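Teaching Two Arms to Line a Bucket

By Didier Texier
January

Uwe Brinkmann runs the demonstration program at Zilach, where people operate pairs of robot arms by remote control so that the recorded motions can be used to train a policy. His group works on household tasks with soft materials. We spoke at his desk, one room away from the arm stations, over the course of an afternoon.

Brinkmann came to the work from industrial gripper design. At Ferreira he specified end effectors for carton handling, a job in which every part had a drawing and a tolerance. He describes the change in plain terms. "A carton has six faces and you know where they are. A bag has no pose. You can write down where the two grippers are, and you still haven't said where the bag is."

The task his group has spent most of the winter on is fitting a thin plastic bag into a bucket. The operator has to pick up the bag, find the opening, spread it, bring it over the rim and let it down far enough that it stays. An adult does this at home in a few seconds without looking closely. Over remote control, a new operator may need several minutes and may not finish.

The first reason is touch. "At home you rub the film between your thumb and finger, and the two layers slide," Brinkmann said. "That's how you know you've got the mouth. Through the leader arms you get nothing like that. You're working from the picture alone, and the film is nearly transparent."

The leader arms are a second, smaller pair that the operator holds. The arms at the station copy their joint angles. Brinkmann looked at other input methods, including a pair of handheld controllers supplied by Titier, and decided against them for this task. With controllers, he said, operators tended to ask for wrist positions the arm could not reach, and the solver would pick an elbow position they hadn't expected. With leader arms the operator feels the joint limit in the hand and stops.

Gripper control was the other point in their favor. The opening of each gripper follows a trigger on the leader, and the full travel is recorded. "People assume it's open or closed. With film you want to hold it lightly, let it slip a little, then close. If you only log open and closed, you lose the part that matters."

Most of the difficulty is in the middle of the task, with the bag held from both ends over the bucket. Brinkmann calls this the spread. Too little tension and the mouth folds shut. Too much and the film pulls into a flat strip, with no opening left to put over the rim.

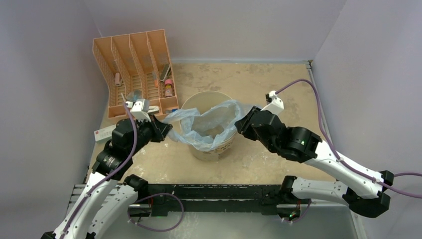
What a good spread looks like

"You want slack in the middle," Brinkmann said. "New operators always pull. They see wrinkles and try to get rid of them. I tell them to leave the wrinkles alone and look for the loop. If there's a loop hanging at the front rim, you have something to work with."

His instruction to operators is to settle the front of the bag first and move both wrists together until it is over the rim. Only then may one arm let go to take a new grip. Releasing early is the most common cause of a discarded episode. The second is contact between a gripper and the bucket wall, which moves the bucket and leaves the operator chasing it across the table.

Each episode stores the joint positions of both arms, the commanded positions from the leaders, and the camera streams, including one from each wrist. The wrist views matter most during the approach to the film, he said, when the gripper blocks the overhead view of its own contact point. They are less useful in the spread, where the film fills much of the picture and the highlights shift with every small motion.

How many demonstrations

The first data set held 700 accepted episodes. A policy trained on it could pick up the bag with reasonable consistency but failed at the spread. Brinkmann's group went through the failures and found that the arms often paused with the bag held up and then repeated a small motion back and forth.

"That was us," he said. "The operators were pausing there to look. They'd hold still, think, and try something. The policy learned the pause. It has no idea that somebody was thinking."

The group changed two things. Operators now rehearse the task until they can get through the spread without stopping, and none of the rehearsal goes into the training set. Long pauses that remain are trimmed when the episode is reviewed. The current set has 2,000 accepted episodes from 12 operators, and the back-and-forth motion is much less frequent.

I asked whether he removes all the mistakes. He doesn't. An episode in which a corner slips out and the operator picks it up again is kept, provided the recovery is clean. "If every demonstration is perfect, the policy has never seen a dropped corner. Then it drops one, and it's somewhere it has never been." He also asks for a share of episodes that start from an awkward state, such as a bag bunched up on the table or a bucket set off center.

Variation between operators was a harder question. Some begin with the left arm and some with the right, and both orders work. Mixed together in a small set, they produced a policy that sometimes reached with both arms at once. Brinkmann's answer was a written procedure that fixes the order of the grasps and leaves the path between them to the operator.

Hand guiding

Before Zilach, Brinkmann spent a period at Drallar, where tasks were taught by hand guiding. The instructor held the arm itself and moved it through the motion while the motors were compliant. He still likes the method for simple contact tasks, such as pressing a lid or wiping along an edge, because the instructor feels the contact force directly.

For two arms and a bag he considers it impractical. One person can't easily guide two wrists and operate two grippers, and the instructor's hands and sleeves end up in the camera views. "Then at run time the hands are gone, and the images don't match what it was trained on."

Work planned for the coming months includes thicker bags and buckets with a narrower rim. He expects the narrower rim to be the easier of the two. The thicker film holds its folds, he said, and the operators will have to learn the spread over again.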